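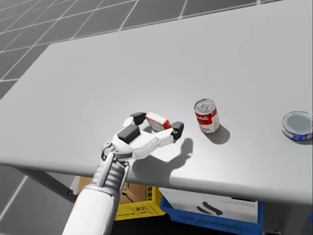
15th July. Second session on the Kirosness soundtrack. Tape transfer finished before lunch: 31 reels in, one rejected for print-through. Jamshid wants the cassette edition in two colours only, and the small red-and-white box in the robot's hand is near enough to what he has in mind, so I have noted those two for the printer. White base, red second. No gloss.

Moved on to "Dokport", the long instrumental. Hum at 50 Hz on the bass channel, traced to the DI and cured with the ground lift. Blair replayed the second half at the slower tempo. Kept take four. The vocal from May is still the better one and stays, though it needs a cut of 3 dB at the low end where Gavin leans into the microphone.
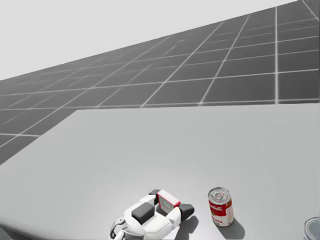
The organ was less simple. It sits 18 cents flat of the guitars throughout, and pitching it up in software smears the attack. Sutrisno will play it again on the Krawczyk, which holds its tuning once it has warmed up for an hour. Left the track muted until then.
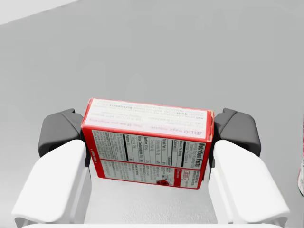
Running order agreed apart from side two. Sleeve notes are too long by over 60 words. Gavin's draft has no emphasis anywhere, so the credits vanish into the text. The Jell-O box puts ADD, WHISK and REFRIGERATE in capitals amid very small print, and they can still be found. Will do the same with the players' surnames, in bold, and leave the instruments in lower case.

To do: new strings, label copy to Kollosent, ask Jamie for the drum stems at 24 bit.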